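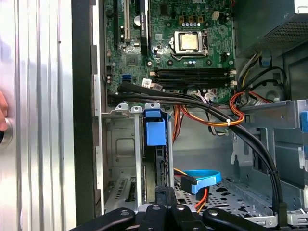

Budget for the bench before you budget for the arm, came a voice from the back of the coach party, and then double the bench. We had been inside the Grimshaw works at Vuremlow for less time than it takes to sign a visitors' book, and already the day had produced its most useful sentence. It was met with the silence that greets good advice everywhere.

The open day was billed as an introduction to robotic dismantling for small and medium refurbishers. We are firmly at the small end. Our workshop in Plelley takes in office computers by the vanload, strips them, tests what is worth testing and sends the remainder off by weight. For two years the annual plan has carried a line reading "automation (look into)", and for two years we have looked into it by moving it to the next plan. In January the line acquired a figure, so somebody had to go and see what the figure might buy. I drew the short straw, or the long one, depending on your view of coaches.

Grimshaw does the same job as we do, only with a car park. Visitors are walked round in a clockwise direction: goods in, sorting, the dismantling cells, testing, and then a room with sandwiches and a man's-height cardboard cut-out of a cost curve. Of these the cells are what everyone had come for.

Each cell is a bench, an arm with a black gripper on the end and a person. I mention the person since the brochure does not. The tower on the bench when we got there was a Dell, memory already out, side open, with a great swag of black cable lying across the board just where you would not want it. If you have opened many of these you will know the swag. I have moved it out of the way with the back of my hand more times than I could tell you, and have never given it any thought at all. Watching people plan for it as a separate engineering problem was an education.

It is also where the money goes. The arm they use, a Bundari, is the cheap part, or at any rate the part with a price printed next to it. Everything else is quoted "on application", a phrase that has never once preceded a small number. I made a list on the back of the fire safety leaflet: bench, fixture to hold the case still, guarding, gripper fingers, spare gripper fingers, camera, computer to run the camera, somebody to come and set it all up, somebody to come back. The last two are apparently different somebodies, with different day rates.

I asked how often the fingers need replacing. The answer was that it depends on the mix of work. I asked what mix they assumed in the payback sheet. The answer was that this was a very good question.

The payback sheet deserves a paragraph of its own. We were each given a copy, laminated. It assumes 3010 machines a month, all of them desktops, arriving in an orderly manner. We would be pleased to see 700, and they arrive in a manner best described as wheelie bins. Some are towers, some are the flat sort, some are laptops that a school has kindly mixed in, and every so often there is a toaster. On the sheet, the cell pays for itself in 3 years. On our volume, doing the sum with a pencil in the queue for tea, it pays for itself at a point when I shall be retired and the arm will be in somebody else's wheelie bin.

To be fair to our hosts, they did not oversell it. The guide was quite open that a practised human is quicker on the cases they see most often, and that the reason for the cells is the afternoon: same screws, same clips, same reach into the same metal box, for hours. Anyone who has had a fortnight of sore thumbs from plastic retention clips will see the argument. I would put it first on the sheet. It is not on the sheet.

A few practical points for anyone else with a line in the plan.

Ask what the quote leaves out before you ask what it includes. Ours leaves out delivery beyond the kerb. The crate, we were told, is "a two-person lift with a pallet truck", and I would like to meet the two persons.

Measure your doors. The cell needs a clear run in, and guarding panels do not bend. Our back door is 80 centimetres wide, a figure I had to telephone Plelley to obtain, and which caused the guide to suck his teeth.

Find out who owns the programs. If you pay to have the arm taught one model of case, you may or may not be allowed to take that work with you when the support contract ends. I got two answers to this from two people in matching fleeces.

See about hiring. Grimshaw will rent out time on a cell at Vuremlow to other refurbishers, a month at a stretch, and you bring your own machines. This was mentioned once, quickly, beside the coats. For a shop our size it looks like much the best thing on offer, and I have a rate card, unlaminated.

Put training in as its own line. It will otherwise be taken out of Monday mornings, and there are only so many of those.

Testing, by the way, was the part I liked most, and it had no robots in it whatever. Just a long shelf of power supplies, a great many labels and a very good trolley. I asked about the trolley. It came from a catering supplier and I have the catalogue number.

The sandwiches were cheese or the other one. Parking is free, though we had come by coach, and the coach left at four whether or not you had finished your question.

What I have put forward for the plan is as follows: one month's hire in the quieter part of the year, a new fixture bench at our end whatever happens, and a wider back door. The arm stays on the list as "look into". The trolley has been ordered.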